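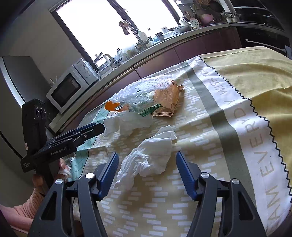 Parsa Tabletop Arm: Home Build Gallery
Brokstead Shared Workshop, Members' Projects

The Parsa project is a small tabletop arm being built by members of the Brokstead Shared Workshop, partly at the workshop and partly in members' own homes. Its purpose is modest. The finished arm is to pick up light household items from a table and place them in a bin or tray. This page records the work at the kitchen table and provides the current build notes for members who wish to follow the project or join it.

The project is coordinated by Issa Geagea. Enquiries about the build should be made at the workshop counter, where a printed copy of these notes is also kept.

Kitchen table, first session
Hand-held grippers over a patterned tablecloth, with crumpled tissues to pick from. The blue pads are on the inner faces of the nearer gripper's fingers.

Left hand
The second gripper is held upright by its tall handle, fingers closed, with a tissue against the handle. The lettering on the fingers reads GenRobot.AI.

Far side of the table
A paper-wrapped package partly covered by white mesh netting, a bunched plastic bag and a piece of orange peel. Mesh and clear film remain on the project's list of difficult items.

About the hand work
Members work through each picking task by hand before any of it is attempted with the arm. The movements are made slowly, with the fingers brought in from the side of the item where space allows. Notes are then written up the same evening and added to the project binder under the name of the task. Members are asked to record the approach, the point of contact and the release separately, and to note any attempt that was abandoned.

Tissues were chosen as the first item. They weigh very little, they change shape when squeezed, and every household has them. Paper packaging is second on the list and fruit peel is third. Cutlery, glassware and anything containing liquid are outside the scope of the present build.

A patterned cloth is permitted for home sessions and is encouraged once a task has been tried on a plain surface. Stripes and lettering are a fair test of the vision software, which has so far been run mainly on the grey bench top at the workshop. Loose cloths should be held down at the corners with the clips supplied in the project box.

About the arm
The arm stands on a plywood base and has a working reach of 300 millimetres. The upper link has been recut after the first version was found to flex at the shoulder, and the replacement is 18 millimetres thick. The base is fastened with 8 bolts and may be moved between the workshop and a member's home without being taken apart. Members who borrow it are asked to check the bolts on arrival.

The shoulder and elbow motors are fitted. The wrist is still being designed, and two versions are under consideration: one with a single turning joint, and one with a second joint that allows the fingers to tilt. The second would make it easier to reach items lying flat, but adds weight at the end of the arm — a concern while the shoulder remains the weakest part of the build. A decision is expected in April.

The controller board is mounted in a vented case behind the base. Its lid must stay closed during home sessions. Cables are to be run along the back of the arm and tied at each link, with enough slack for the elbow to fold fully.

Load and cost
The arm is limited to a load of 200 grams, including whatever is in the fingers at the time. The limit is set in software and is not to be changed by individual members. Timber and fasteners have been bought through the workshop account at Pletuscombe, and the motors were ordered from Prasico. Receipts for home purchases may be handed in with the session notes, provided the purchase was agreed to beforehand.

Home session requirements
One adult must remain at the table whenever the arm is powered.
The power switch must be within reach of that person.
Food being prepared for a meal is to be kept off the work surface.
Finger pads are to be wiped with a damp cloth after handling peel or food packaging.
All parts borrowed from the project box must be signed out and signed in.

Use of this page
Members may copy the build notes for their own projects. Permission is required before the photograph is used elsewhere — please ask at the counter. Corrections to the measurements should be sent to the project coordinator in writing, with the name of the part and the version marked on it.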